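In Defense of the Mirror with Roses On It
Valentyna Karpenko
16/10/2026

My sister-in-law redid her bedroom last spring and invited me over to admire the result. I admired it for as long as I could. The walls were the color of oatmeal, the bed was the color of the walls, and the mirror was a plain disk with no frame at all, like something you'd find at the dentist. It cost $310. I asked where the rest of it was.

I have nothing against plain furniture. I own some. But a mirror already has the dullest job in the room, handing you back your own face at seven in the morning, and I think it's entitled to dress up a little.

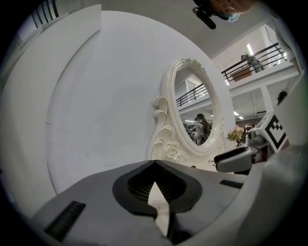
Roses along the top, one more near the bottom, and gold lines on the scrolls.

A designer would tell you an oval like that one is "a lot." Well, yes. So is a wedding cake, and people still cross the room for it. Put some pink flowers close by, so the carved roses have company, and you've got a corner that somebody plainly enjoyed arranging.

The usual complaint is dust. I've kept a carved frame for 19 years and I can report that dust does settle in the petals. I go after it with an old makeup brush when guests are coming – in November, mostly – and the rest of the time I call it patina.

My sister-in-law has since bought a small brass lamp shaped like a heron. She says it's temporary. I told her the heron looks lonely over there, and I know a shop that has another one.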